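Two-Door Control Cabinet, Light Grey

Supplied by Hudbridge Electrical
Product group: Enclosures and panels
Page updated June 2019

A floor or plinth mounted cabinet for pump rooms, small workshops and training rooms. It comes wired and tested, with the lamps, switches and meter already fitted to the doors, so the installer only has to bring in the supply and the outgoing cables. The standard cabinet has two hinged doors. A single-door version will be added in September.

The lamps sit along the top of each door so they can be read from across a room. Labels go beneath them and can be printed in the language of your choice at no extra cost - please send the wording with your order. 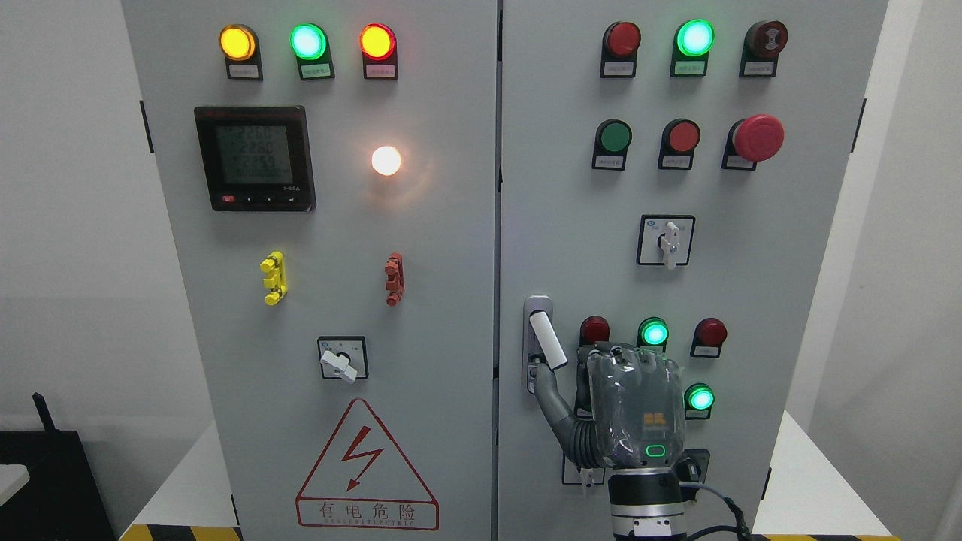 Two-door cabinet with Chinese labels. Meter on the left door, emergency stop on the right.

The left door has a square digital meter with an LCD screen and a row of buttons under it. Lower down is a rotary selector switch with a white lever handle, and near the bottom a red triangular warning sign with a lightning bolt.

Start and stop controls are on the right door. There is a green push button, a red push button and a large red mushroom-head emergency stop, with a buzzer in the row above. A second rotary selector is fitted below them. The door handle has a white flip-up lever.

Specification
Finish: light grey
Cable entry: bottom, up to 8 glands
Depth of plinth (optional): 40 mm
Weight without plinth: almost 68 kg
Delivery: 53 days from approved drawing

Options
Plinth, lockable handle, spare lamp set, door labels in a second language.

Also in this range
Bullari wall box, single door
Sitar desk console
Leitão outdoor cabinet with rain hood

Installation must be carried out by a qualified electrician. Isolate the supply before opening either door. Drawings are sent for approval before work starts - changes after that are charged separately.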